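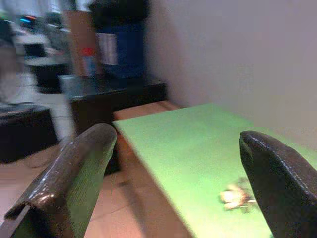
ライムグリーンの天板と淡いラベンダーグレーの壁

色つきの天板を長く使うための手入れ

白や木目の天板に比べて、明るい色の天板は汚れの見え方が違います。鉛筆の粉、コーヒーの輪じみ、消しゴムのこすれ跡などは、緑や黄色の面ではよく目立ちます。反対に、ほこりは黒い天板ほど気になりません。ここでは、家の作業机や台所の脇机で役に立つ手入れの方法をまとめます。化粧板と塗装板のどちらにも使える方法を先に書き、塗装板だけの注意はあとに回しました。

ふだんの拭き方
乾いた布でいきなりこすると、砂粒や金属の粉で細かい傷が入ります。まず柔らかい刷毛か掃除機のブラシで粒を取り、それから固く絞った布で拭きます。布は綿の古いシャツで十分です。拭く方向は長い辺に沿わせ、端まで行ったら布の面を替えて戻ります。円を描くように拭くと、光の当たり方によっては拭きむらが残ります。
水拭きのあとは必ず乾拭きをします。とくに縁の貼り合わせ部分に水が残ると、そこから材が膨らみます。夜に拭いてそのまま寝てしまう人は、布をもう一枚、机の脚に掛けておくと忘れません。

洗剤の薄め方
台所用の中性洗剤を水1リットルに小さじ半分。これより濃くしても落ち方はほとんど変わらず、すすぎ拭きの回数が増えるだけです。洗剤を含ませた布で拭き、水だけの布で拭き取り、乾拭きで終わります。
クレンザー、メラミンのスポンジ、除光液は使いません。つやのある面は一度曇ると元に戻らず、つや消しの面はそこだけ光ります。消毒用アルコールは化粧板なら短時間で拭き取れば問題のないことが多いのですが、塗装面では色が布に移ることがあります。

汚れ別の落とし方
鉛筆は、プラスチック消しゴムを寝かせて軽く当てます。消しかすは手で払わず刷毛で集めます。
油性ペンは、同じ面の目立たない端で試してからアルコールを綿棒に含ませ、線の外側から内側へ向けて少しずつ取ります。
セロハンテープの糊は、新しいテープを上から貼ってはがす作業を繰り返します。残った分はぬるま湯で湿らせた布を3分ほど載せておくと、指の腹で寄せられるようになります。
木工用接着剤は、乾く前なら水拭きで落ちます。乾いてしまったら、プラスチックのへらを寝かせて端から起こします。金属のスクレーパーは角で天板をえぐるので、引き出しにしまったままにしてください。
輪じみは、ほとんどが糖分か油分です。中性洗剤で二度拭いても残るなら、色素が入り込んでいます。 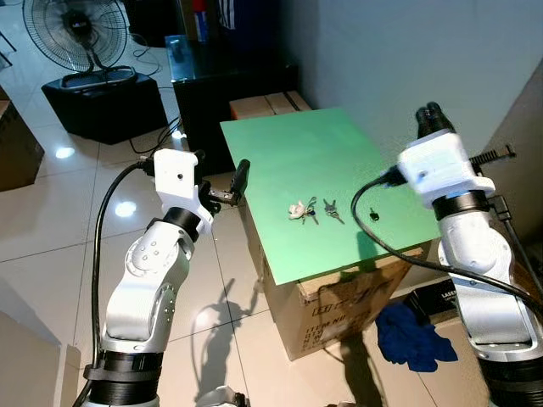 緑色の天板と壁ぎわ

壁との取り合い
机を壁につけて置くと、天板の縁が壁をこすって線がつきます。淡い色の壁ではこの線がよく見えます。隙間を指一本分あけ、脚の裏に滑り止めを貼っておくと机が少しずつ寄っていくのを防げます。隙間に物が落ちて困る場合は、天板の裏側から細いフェルトを貼って垂らします。市販の隙間テープでもかまいませんが、粘着の強いものははがすときに塗料も連れてきます。
壁についた線は、消しゴムで薄くしてから中性洗剤の布で軽く叩きます。つや消しの壁をこするとそこだけ光るので、叩くだけにします。下から上へ進めると、垂れた水の筋が残りません。

塗装した天板の注意
塗ったばかりの板は、表面が乾いていても中はまだ柔らかい状態です。水性塗料なら説明書の乾燥時間を守ったうえで、重い物を載せるのはさらに先にします。以前、Greksideの集合住宅で机を塗ったゴンサロ・シフエンテスさんは、翌朝すぐに卓上ミシンを載せ、ゴム足の跡を4つ残しました。跡は研いで塗り直すしかなく、結局その週末は全部つぶれたそうです。
ゴムと塗料の組み合わせは、乾いたあとでも色移りや張りつきが起こります。卓上の機器のゴム足の下には、コルクかフェルトを敷きます。革の下敷きは湿気がこもるので、週に一度は持ち上げて風を通します。
塗り直すときは、耐水ペーパーを水で湿らせて全体のつやを均一に落とし、拭いて乾かしてから薄く2回塗ります。厚く1回で済ませると縁に塗料がたまり、そこから割れます。ローラーは毛足の短いものを使い、最後は力を抜いて一方向に通します。残った塗料は小瓶に移し、色番号と塗った月を書いたラベルを貼っておきます。うちの瓶には「緑 109 九月」と書いてあり、欠けた角を直すのに何度か使いました。

熱と光
熱い鍋ややかんは、鍋敷きがあっても長く置かないでください。天板が平らな場合ほど熱が逃げず、化粧板の下の接着剤がゆるみます。はんだごてを使う人は、台の下にタイルを一枚敷くと安心です。
日の当たる窓際では、明るい色から先に褪せます。物を置いたままにすると形どおりに色の差が出るので、書類立てやランプの位置はときどき動かします。冬は日差しが低く、奥まで届くことも忘れがちです。

配線をまとめる
天板の上をコードが横切っていると、拭くたびに持ち上げる手間が増え、結局そこだけ汚れが残ります。コードは天板の裏に面ファスナーで留め、机の脚に沿わせて下ろします。結束バンドはあとで増やせないので、抜き差しの多い場所には向きません。天板の裏に留め具を付けるときは、粘着式なら先に裏面のほこりを拭きます。裏面は表よりざらついていることが多く、ここを省くと数日で落ちます。
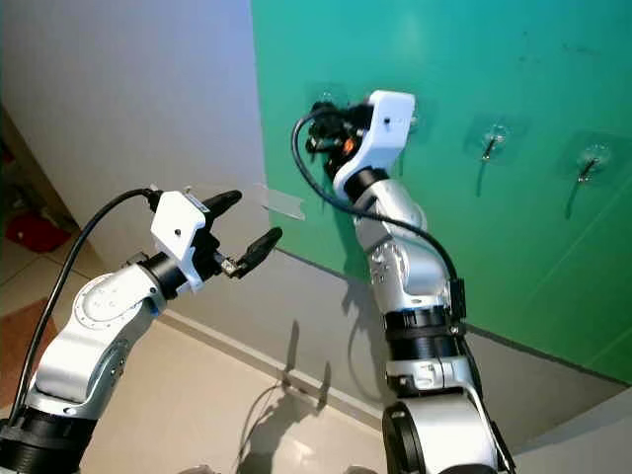

緑の塗装面に小さな傷がついたとき、同じ色の塗料が残っていなければどうすればよいですか。
傷が浅く下地が見えていなければ、色は足さずに透明のつや消しニスを細筆で薄く置くだけで十分目立たなくなります。下地が出ている場合は、はがれた塗膜のかけらか、外せる部品を塗料店に持ち込んで調色してもらい、傷の中だけに点で置いていきます。周りまで広げて塗ると、色が合っていてもつやの差で跡が見えます。

道具の置き場所
刷毛、綿の布2枚、消しゴム、プラスチックのへらは、ひとつの箱に入れて机の下に置きます。布は水拭き用と乾拭き用で色を変えます。洗剤の薄め液は作り置きせず、使う分だけそのつど作ってください。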